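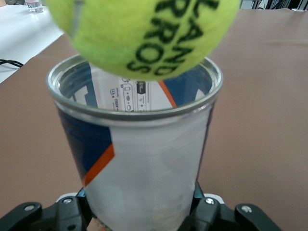 Callum Catterall told me I'd be sore in places I didn't know could be sore, and that I should come back Thursday anyway. He was leaning on the net post at the Akdale courts when he said it, eating a peach, and I had just served a ball clear over the back fence and into somebody's hydrangeas.

I was three lessons into learning tennis as a grown woman with a bad hip and a full-time job. I'd signed up on a whim in September, after my youngest left for college and the house went so quiet I could hear the refrigerator thinking. My sister took up sourdough when hers moved out. I can't be trusted around bread, so tennis it was!

Akdale has 3 public courts behind the middle school, and on a weekday morning they belong to people like me. There's a sign-up sheet in a plastic sleeve, and there are unwritten rules about the sign-up sheet, and I broke most of them in my first week. You don't write your name on two lines. You don't take the shady court if Moser's group is waiting, because Moser's group has been playing doubles on the shady court since before the middle school had a gym. They were very nice about it. They stood there being nice about it until I moved.

The lessons themselves were humbling in ways I hadn't planned for. I'd watched plenty of tennis on television, lying down, and I had opinions about people's backhands. Then Callum fed me an easy ball — a real lollipop — and I swung so early that I had time to turn and watch it go by. He didn't laugh. He said "good shoulder turn," and I thought about that compliment all the way home and then told my husband about it twice.

For the first month I only wanted to hit the ball hard. I think most beginners do. You see that big green court and you want to wallop something, especially if you've spent the morning on the phone with the insurance company (I had). Callum let me wallop for a while, and then he made me stand at the service line and play little pat-a-cake rallies with him, the two of us tapping the ball back and forth like we were passing a baby. Our record that first day was 7. I was so thrilled I forgot to hit the next one.

Those mini rallies are still my favorite part of any hour on court. Your feet wake up, your hand gets quiet, and you start hearing the ball come off the strings the way it's supposed to. I've since read that plenty of good players warm up that way too, and I've become a bit of a bore about it. Ask anyone at work.

Then there's the gear, which I promised myself I wouldn't get into. I started with my daughter's old racket, which had a cracked grip and a horse sticker on it. By Christmas I was stopping in at Cevora, the little sporting goods place next to the dry cleaner, just to "look." I demoed a racket that cost more than my first car payment and it didn't improve me one bit. What did help was a fresh grip and a pair of proper court shoes. My running shoes kept trying to throw me sideways on the wide balls, and my hip was keeping a list of grievances.

New balls are my one extravagance. Moser's group will play with a ball until it has the bounce of a baked potato, and more power to them, but I love the pop and hiss of opening a fresh can, and that rubbery smell that rushes out. I'd wear it as perfume. The old ones go to my neighbor's beagle, who is the happiest dog in the county.

In the spring I entered a tournament. I want to be clear that it was the lowest rung there is, the beginner draw of the Sturunum Open, which sounds grand until you learn Sturunum is the name of the swim club whose courts they borrow. The entry fee was 60 dollars and it came with a T-shirt and a banana. I drew a retired dental hygienist with a drop shot like a pickpocket, and I lost in straight sets, and I have rarely had a better morning. At one point we had a rally so long that somebody on the next court stopped to watch. I lost that point too, into the net, and said a word I don't usually say at swim clubs.

Afterward she bought me a lemonade and showed me how she holds the racket for that awful little shot. We've played most Saturdays since. She still wins, though I took a set off her two weeks ago and she accused me of practicing.

I have been practicing! There's a wall at the far end of the Akdale lot, and I go over before dinner and hit against it until the streetlights come on. My serve mostly lands in the box now. The people with the hydrangeas wave when I drive by.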